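Sosotent Hand Program: progress report to the Drallar Fund
Prepared by Marina Lambrakis, Apr 11, 2026

Hi everyone,

I'll start with the bad news, as I know it's the bit you'll want to ask about. We had a grip fault, and it cost us a good chunk of the period. The right hand closed on a block, got the command to open, and stayed closed. Then the arm moved on to its next position with the block still held tight and pushed it into the table. Paraskevi Ververidis hit the stop before anything broke (she's quick!), but the glove tore at one knuckle and I wasn't willing to carry on until we knew why.

It took us a while to find. The Vermeulen controller was dropping the open command whenever the finger force readings came in late, and our own software took the silence as a yes. So that part is on us. We went back through the logs from December onward and found 83 late readings in 805 grasps. Most of them did no harm — the next command caught up in time — but 2 ended with a hand that wouldn't let go.

We've changed three things. The arm now waits until the fingers report that they're open before it moves. Grip force drops by itself if the controller goes quiet for 200 milliseconds. And one of us keeps a hand on the stop button for every run, which is dull work, but I'd like to keep it that way until the Metumport review.

The new gloves are holding up fine, by the way. I was worried the knit would confuse the force readings, and so far I see no sign of that. We're back to the ordinary tabletop work, with the blocks and the marker.

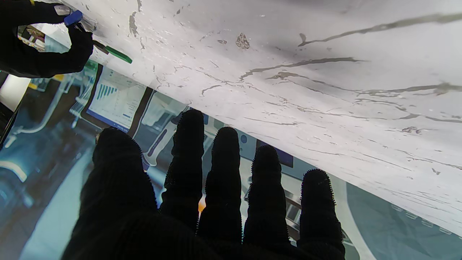
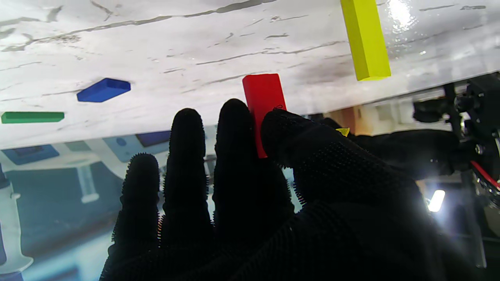 Drallar Fund Grantee Reports | Issue 2 | Page 83

The second picture has the red block held between two of the gloved fingers, and that's the type of pinch we had the trouble with. I've asked Paraskevi to repeat it at low force before we go back to full speed.

Money is okay. The spare gloves came out of the repair line, and I may need to move a little from travel to cover a second controller. Could you let me know if that needs a form?

Marina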